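Caltitz hand-held gripper pair, reviewed by Leonie Lowther

The Caltitz set is sold for recording everyday jobs by hand, so that a robot arm can later be trained on them. You get two grippers, a marker cube for each, a charging lead and the Bidden software on a year's licence. We paid 3,445 for ours, with delivery. Head camera and straps are extra.

Setting up took most of a Wednesday. The printed guide skips the pairing step, and I had to ring Prerholm, the dealer, to get it. Glenys Ruddock talked me through it and was patient.

Since then we have mostly used the set for washing-up items. Cups are easy. A long-handled dish brush is harder, as the weight sits at one end and it wants to swing in the jaws. Grip it nearer the head and the trouble goes away.

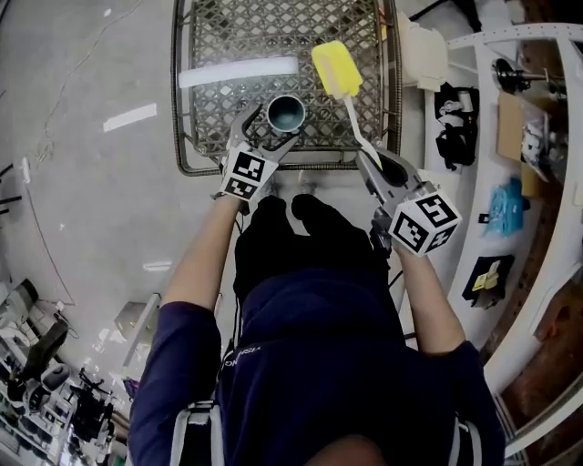
Can one person use both grippers at once?
Most people can after an hour or so of practice, though the weaker hand will be slow at first.

The jaws close evenly and the trigger is light. I would have liked a stop on it for thin items. Battery life is fair: up to 88 minutes on a charge, and the spare is a further 600, which is too much. The software saves each take by itself and has held 3,000 of ours with no losses. Searching them is slow, and you can't rename a batch once it is closed. 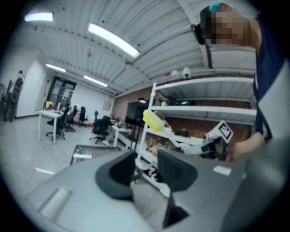
View from one gripper, with the other in use by the shelving.

Saraç make a cheaper pair with a stiffer trigger and no software. If you already have your own software, look at those first. For anyone starting out I would still buy the Caltitz. Four stars, one off for the guide and the price of the battery.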